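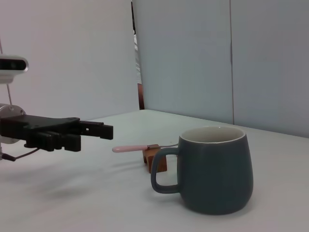 Frequently asked questions

Jata Spoon and Bowl Carving, evening and weekend courses

Please read this page before you write to us. Most of the letters we get ask the same things, and I answer them slowly in the season. The page was last changed on 29 September 2026.
Valtteri Ikonen, course teacher

BEFORE YOU BOOK

Do I need to have carved before?

No. The first course, which we call Flultska, is made for people who never held a carving knife. If you have carved a little by yourself at home you are also welcome, but you will begin with the same grips as the others. It is difficult to unlearn a bad grip, and I prefer to see yours on the first evening.

How long is a course?

Flultska is 2 evenings and one full Saturday. The bowl course is one full weekend. We begin on time. If you are late, come in quietly and put on your apron, somebody will show you where we are.

How many people are in a group?

Nine at most. We have nine chopping blocks and I do not let two people share one.

Can my child come?

From the age of 12, with an adult who also takes the course and pays for a place. Younger children can come to the open afternoon in April, where we sand and oil spoons that are already carved. There are no knives on that day.

I am left-handed. Is it a problem?

Not for straight knives. For the hook knife you need a left-handed one, and we have two. Write "left" in the booking form, otherwise I may give them to somebody else who asked earlier.

What does it cost, and can I cancel?

The prices stand on the booking page and include wood, use of tools and tea. You can cancel and get all the money back until 14 days before the course. After this we can move you to another course once, if there is a free place. We cannot return money for a course that has started, also if you cut your finger on the first evening and do not want to go on.

Do you sell gift vouchers?

Yes, they are valid for one year. The person who gets the voucher must book the date by himself or herself. Please do not ask us to choose the date as a surprise. We tried it, and it ended badly for everyone.

THE WOOD

Which wood do we use?

Mostly birch, sometimes alder or lime. All of it is green, meaning it was felled not long ago and is still full of water. Green wood is much softer under the knife than dry wood. The same piece of birch which you can carve easily on Thursday will fight with you after a month on a radiator.

Can I bring my own wood?

Yes, if it is fresh, without nails and not painted. Fruit trees are nice: apple, plum, cherry. Please no yew, it is poisonous, and please no planks from a building shop. If you are not sure, send me a photograph of the cut end.

How do I keep green wood at home until I have time?

Put it in a plastic bag with some of its own shavings and keep the bag in the freezer. If the freezer is full, a bucket of water also works, but change the water every few days or it will smell. A half-finished spoon goes in the bag too.

My spoon cracked when it dried. What did I do wrong?

Usually one of these things. The bowl of the spoon was too thick in one place and thin in another, so it dried unevenly. Or the pith (the small dark point in the middle of the branch) was left inside the spoon. Or it dried too fast, near a stove or in the sun. Wrap the next one in newspaper and leave it in a cool room for a week. A small crack in the handle does not matter for use. A crack in the bowl will grow.

TOOLS

Must I buy tools?

No, not for the course. After it, if you like the work, you need one straight knife and one hook knife. A small axe can wait. The axe is where people spend too much money.

Which knives do you recommend?

I do not recommend one maker to all people because hands are different. In the workshop you can try several. We sell a few knives from Tichý at the end of each course and you are not obliged to buy.

What sandpaper do I need?

If you want a smooth spoon, begin with 120 and go up to 400. Wet the spoon between the steps and let it dry, so that the fibres stand up and you can sand them away. If you like the knife marks, do not sand at all. Both are correct. I leave the marks on the handle and sand only the part which goes in the mouth.

How often must I sharpen?

More often than you think. I strop my knife on leather every time I sit down with a new piece. Sharpening is taught on the Saturday, after lunch.

OIL, PAINT AND CARE

Which oil is safe for food?

Cold-pressed linseed oil or walnut oil. If somebody in your house has a nut allergy, use linseed. Olive oil and sunflower oil do not harden and can become rancid. After oiling, wait some weeks before you put the spoon in hot soup.

Attention: rags with linseed oil can start to burn by themselves. Lay them flat outside to dry, or put them in a tin with water.

Can I paint the handle?

Yes, with milk paint or artist's oil paint. Paint only the handle, never the bowl. Oil paint needs a long time to become hard.

Can a wooden spoon go in the dishwasher?

No. Wash it by hand with warm water and a little soap, and let it stand with the bowl up to dry. When it looks grey and rough, oil it again.

FINDING US

Where is the workshop?

In the yard behind the Peltier building, ground floor, green door. Bus 423 stops on the corner. There is no parking in the yard, the gate is closed in the evening and your car would stay inside until morning.

Can I come in a wheelchair?

The door and the toilet are wide enough. There is one low step at the entrance and we have a ramp for it, please tell us before. One block can be made lower.

What shall I wear?

Closed shoes, and sleeves which are not wide. Tie up long hair. It is cool on the floor in winter, so take thick socks.

My question is not here.

Write to us through the contact form. I answer on Mondays and Thursdays.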